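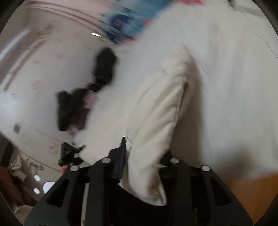 Today was again a day of fabric, the third one in this week I think, and my back knows it. I started at the morning with the big work, to change all the covers in the small flat before the cold months. It is a job I put away every year until December and then I do it in one day with bad mood. The first cover came easy. Then came the cream one, with its soft folds and the little shine which I like so much when the lamp is on. There is a ribbed place along the edge of one fold, short lines close together, and I always lose time there. My mother used to say that light cloth shows every mistake, and she was right, also about me.

I bought that fabric two years ago from Rokomen, in the last week before they moved to the other side of the river. I paid 273 for everything, thread included, and I remember I walked home with the roll on my shoulder and felt rich. The woman in the shop told me to wash it once before I cut it. I did not listen and one cushion became too small, and I still keep it in the closet because I am ashamed to throw it out. I wrote about this already in the old notebook, I believe, so I will not repeat.

Around noon I stopped and ate soup standing up. I had put the radio on, but they talked only about the Ridus bridge and when it will open, so I turned it off again. It is strange how much I can think when my hands are busy and there is no sound. I thought about the letter from Groltano. They want an answer before the end of the month, if I take the room for the winter course or not. The price is 2654 for the whole season, heating not included. In the summer it seemed to me possible. Now I look at the number and it looks back at me. I have 3419 in the savings, and if I pay the course there will stay less than I need for the teeth. I made the calculation on the back of an envelope three times and it did not change.

After the soup I returned to the cushions. I had promised to myself to finish before it gets dark, at four o'clock more or less, but I spent nearly 30 minutes to look for the small scissors. They were in the pocket of my apron. I will not write what I said. Then I ironed the two pillow covers, first on the inside, then a little on the outside with a wet towel between. The corners are still the difficult part. I push them out with a wooden spoon, the long one, very slowly. Last year I pushed too strong and made a hole, and the repair can be seen if a person sits near to it.

I want to learn how to do a hidden closing properly. I have seen it in the Nazari book, the chapter with the bedding, where the teeth lie under a narrow piece of cloth and the seam stays flat. My way is different, I only follow the edge with my finger and hope. It holds, but it is not beautiful. Maybe this is the reason that I should go to the course, and maybe this is also only an excuse to go.

The bed I left for the evening. I shook the blanket from the window, and the neighbor's cat looked at me from the wall with a face like I did it against her personally. The air smelled of smoke and of snow - there was none yet, but my knee says tomorrow. I put the summer covers into the blue bag, folded, with a piece of soap between them. I forgot to wash the green one. It went inside anyway.

Now it is past nine and I am writing this in bed with the lamp on the left side. The cups are not washed. I need more cream thread, number forty if they have it, and new needles for the machine, and I must call about the teeth in the morning before the line gets busy. For Groltano I will decide after I have slept. I think I will write them yes, but I will ask if I can pay in two parts.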